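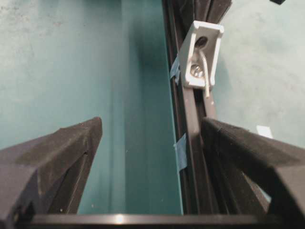
Black gripper fingers, close up

[shortfilm-list] Re: Re: the ending of Plokara

I watched Plokara again last night, all 26 minutes of it, and I'm still on the side of the widow. She sells the ferry, she buys the accordion, she can't play the accordion. If that's a tragedy then so is most of my twenties.

What bothers me is the priest. He gets the first line and the last line, and in between he eats soup. I counted three bowls. Either the soup means something or the actor was hungry, and I'd like the director to tell me which before I vote for it.

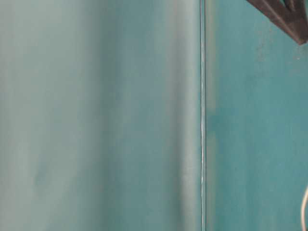 Géza Vincze wrote:

> You are all being too kind to the widow. She knows the ferry
> is rotten when she sells it. Look at her face when the buyer
> stamps on the deck. The priest knows too, and that is why he
> can't stop eating. It's a film about two people keeping quiet,
> and the accordion is there so that something makes noise.
>
> Also the print at the Ocampo was far too dark. I paid to look
> at 64 seats and a faint river.

Fine, I'll give you the deck. I had her down as grieving in that shot, but she could easily be doing sums. I won't give you the soup.

On the dark print: I saw it at Drisuder in August, where it was so bright you could see the tape on the floor of the "ferry." Somewhere between the two there's a decent movie.

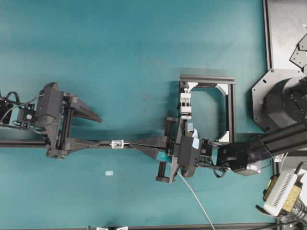 Archive page last changed: Tuesday, 4:40 p.m.

Two other things while I have you. The Gikness prize for best short under half an hour has 119 entries this year, and the jury has promised to watch each one to the end. I wish them a comfortable couch.

And whoever has my copy of the Plokara script, please bring it back. It's the one with "WHY SOUP" written on the cover.
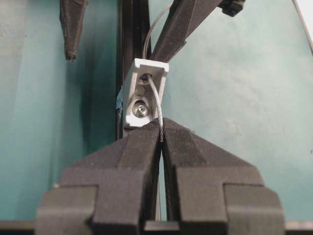
Braided steel cable and white bracket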